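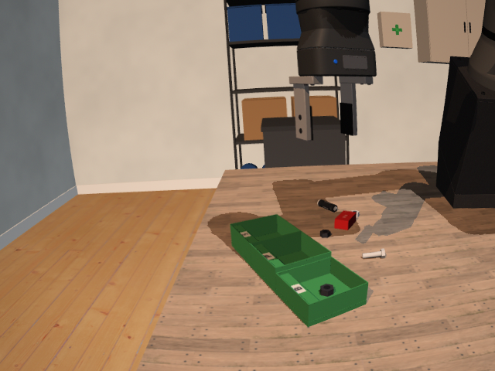
가구 철물 기록 모임 '틸트스테드(Tiltstead)' 가을 참가자 모집

오래된 서랍장을 열다가 손잡이 하나만 모양이 다른 걸 발견하고 한참 들여다본 적 있으신가요? 경첩 뒤쪽에 찍힌 작은 글자가 궁금해서 휴대전화 손전등을 켜 본 적은요? 그렇다면 이 모집 글을 끝까지 읽어 주세요. 저희가 찾는 분일 가능성이 아주 높습니다!

틸트스테드는 집과 가게, 학교에서 쓰던 가구의 철물을 모아 살펴보고 기록하는 모임입니다. 손잡이, 경첩, 자물쇠, 서랍 레일, 모서리 장식, 나사와 못까지 다룹니다. 가구 자체는 사진으로도 남고 이야기로도 남는 편인데, 거기 붙어 있던 쇠붙이는 가구가 버려질 때 같이 사라지는 일이 많습니다. 지난봄까지 저희가 이름표를 붙여 정리한 철물은 모두 381점이고, 아직 상자에 들어 있는 것이 619점 있습니다. 이번 가을에 그 상자들을 열어 보려고 합니다. 저희도 안에 뭐가 있는지 다는 모릅니다. 기증받을 때 신문지에 싸인 채로 온 것들이 많거든요.

어떤 일을 하나요

모임은 9월 첫째 주에 시작해서 매주 한 번, 저녁에 세 시간씩 열립니다. 처음 두 번은 다 같이 배우는 시간입니다. 철물의 종류와 부르는 이름, 재는 법, 닦아도 되는 것과 손대면 안 되는 것을 실물을 놓고 익힙니다. 이름 이야기가 특히 재미있습니다. 같은 경첩을 두고도 목수는 이렇게, 철물점에서는 저렇게, 집에서 고쳐 쓰던 분들은 또 다르게 부릅니다. 저희 기록 카드에는 '부르는 이름' 칸이 세 줄이나 있는데 그래도 모자랄 때가 있습니다.

그다음부터는 짝을 지어 상자를 하나씩 맡습니다. 꺼내고, 펼쳐 놓고, 비슷한 것끼리 모으고, 크기를 재고, 그림을 그리고, 카드를 씁니다. 그림은 잘 그리지 않아도 됩니다. 정면과 옆면을 연필로 그리되 나사 구멍의 위치만 정확하면 충분합니다. 지난 기수에 "저는 동그라미도 못 그려요" 하던 분의 카드가 지금 저희 견본으로 쓰이고 있어요.

마지막 달에는 각자 한 점을 골라 짧은 글을 씁니다. 철물의 내력을 추적해도 좋고, 비슷한 손잡이가 달려 있던 할머니 댁 장롱 이야기를 써도 좋습니다. 이 글들은 카드와 함께 얇은 책자로 묶어서 참가자와 기증자께 드립니다. 지난 책자에는 문방구 진열장 자물쇠 하나로 여섯 쪽을 쓴 분이 계셨는데, 읽고 나서 다들 자기 집 열쇠 꾸러미를 꺼내 보았습니다.

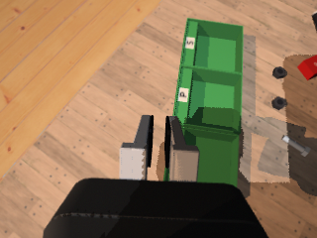 칸이 나뉜 긴 초록색 통과 작은 철물들

분류는 이렇게 합니다

저희는 처음부터 정답표를 드리지 않습니다. 우선 눈으로 보고 손으로 만져 보면서 자기 기준으로 나누어 봅니다. 어떤 분은 쓰임새로 나누고, 어떤 분은 재료로, 어떤 분은 닳은 정도로 나눕니다. 그 뒤에 옆 조와 기준을 비교하고 나서 공통 분류표로 옮겨 적습니다. 시간이 꽤 걸리지만 이 단계에서 나오는 대화가 정말 좋습니다. 분류표의 '짝 잃은 것' 항목도 이런 대화를 하다가 생겼습니다. 한쪽만 남은 경첩, 열쇠 없는 자물쇠, 받침판이 없는 손잡이가 들어가는 자리인데, 다른 상자에서 짝이 나오면 두 카드를 실로 묶어 줍니다. 아직 두 번밖에 못 해 봤습니다. 세 번째를 이번 기수에서 꼭 보고 싶어요.

함께 이끄는 사람들

리스 마르턴스(Lies Martens)가 철물 수업과 전체 진행을 맡습니다. 가구 복원 공방에서 오래 일했고, 녹을 어디까지 남길 것인가를 주제로 밤새 이야기할 수 있는 사람입니다. 한국어와 영어를 섞어 수업하며, 어려운 용어는 칠판에 같이 적습니다.

기록과 책자 편집은 메리엠 아이트 알리(Meriem Ait Ali)가 담당합니다. 글쓰기가 처음인 분과는 따로 만나 한 문단씩 같이 고쳐 나갑니다. 카드의 글씨를 알아보기 어려우면 전화를 드릴 수도 있으니 놀라지 마세요.

이런 분을 기다립니다

물건을 오래 들여다보는 걸 좋아하는 분, 철물점 앞을 그냥 지나치지 못하는 분, 집을 정리하다 나온 손잡이 한 줌을 어떻게 할지 몰라 서랍에 넣어 둔 분 모두 환영합니다. 전공이나 경력은 보지 않습니다. 목공이나 금속 일을 하셨던 분이라면 저희가 여쭤볼 것이 산더미입니다! 나이는 만 16세 이상이면 되고, 부모와 자녀가 한 조로 신청하셔도 됩니다.

다만 몇 가지는 미리 생각해 주세요. 작은 부품을 오래 보는 작업이라 눈이 피로할 수 있습니다. 돋보기와 탁상 조명은 자리마다 있습니다. 오래된 금속과 먼지를 만지게 되므로 피부가 예민하시면 신청서에 적어 주세요. 얇은 장갑은 크기별로 준비해 둡니다. 그리고 전체 일정의 3분의 2 이상 나오실 수 있는 분이면 좋겠습니다. 상자를 짝과 함께 맡다 보니 한 사람이 자주 빠지면 남은 사람이 힘들어집니다.

참가자가 받는 것

참가비는 없습니다. 연필, 기록 카드, 자와 캘리퍼스는 모임에서 빌려 드리고, 저녁 모임마다 따뜻한 차와 간단한 먹을거리를 냅니다. 교통비는 드리지 못해 죄송합니다. 완성된 책자는 한 사람에 두 권씩 드립니다. 모임이 끝난 뒤에도 원하시면 카드 보관함을 자유롭게 열람하실 수 있고, 본인이 쓴 글은 다른 곳에 실으셔도 됩니다.

장소

캔폴라트(Canpolat) 건물 2층 작업실입니다. 1층에 자전거 가게가 있고, 그 옆 초록 대문이 아니라 안쪽 계단으로 올라오시면 됩니다. 승강기는 건물 뒤편에 있습니다. 휠체어를 쓰시는 분은 미리 알려 주시면 뒷문을 열어 두겠습니다. 주차 공간은 거의 없습니다.

신청 방법

이번에 모시는 인원은 21명입니다. 신청서는 작업실 입구에 놓인 종이를 쓰셔도 되고, 아래 내용을 편지나 전자우편으로 자유롭게 적어 보내셔도 됩니다.

이름과 연락처
참여하기 어려운 저녁이 있다면 언제인지
손으로 하는 일 가운데 좋아하는 것
기억에 남는 손잡이, 자물쇠, 경첩 이야기 하나 (세 줄이면 충분합니다)

마지막 항목을 어렵게 생각하지 않으셨으면 합니다. "어릴 때 화장실 문고리가 너무 높았다"도 훌륭한 이야기입니다. 저희는 신청서를 돌려 읽으면서 조를 짜기 때문에, 이 세 줄이 짝을 정하는 데 큰 도움이 됩니다.

신청 마감은 2018년 8월 28일 저녁 여섯 시입니다. 신청하신 모든 분께 결과를 알려 드리고, 자리가 모자라면 대기 순서도 함께 말씀드립니다. 이번에 함께하지 못하는 분도 책자 발표 저녁에는 꼭 초대하겠습니다.

자주 받는 질문

집에 있는 철물을 가져가도 되나요?
네, 대환영입니다. 기증하지 않고 기록만 남기고 도로 가져가셔도 됩니다. 가구에 붙어 있는 것은 억지로 떼지 마시고 그대로 사진을 찍어 오세요.

값어치를 감정해 주나요?
가격은 말씀드리지 않습니다. 언제쯤 어떤 가구에 쓰였을지는 같이 열심히 추측해 드립니다.

중간부터 참여할 수 있나요?
처음 두 번의 수업을 들으셔야 상자를 맡을 수 있어서, 중간 참여는 받지 않고 있습니다. 봄 기수 때 다시 문을 두드려 주세요.

손이 느린데 괜찮을까요?
물론입니다. 하루에 카드 한 장을 쓰고 가시는 분도 계셨습니다. 그 한 장이 얼마나 꼼꼼했는지 모릅니다!

그 밖에 궁금한 점은 모임이 열리는 저녁에 작업실로 들러 메리엠을 찾아 주세요. 차 한 잔 드리면서 지난 책자도 보여 드릴게요.

틸트스테드 가구 철물 기록 모임 드림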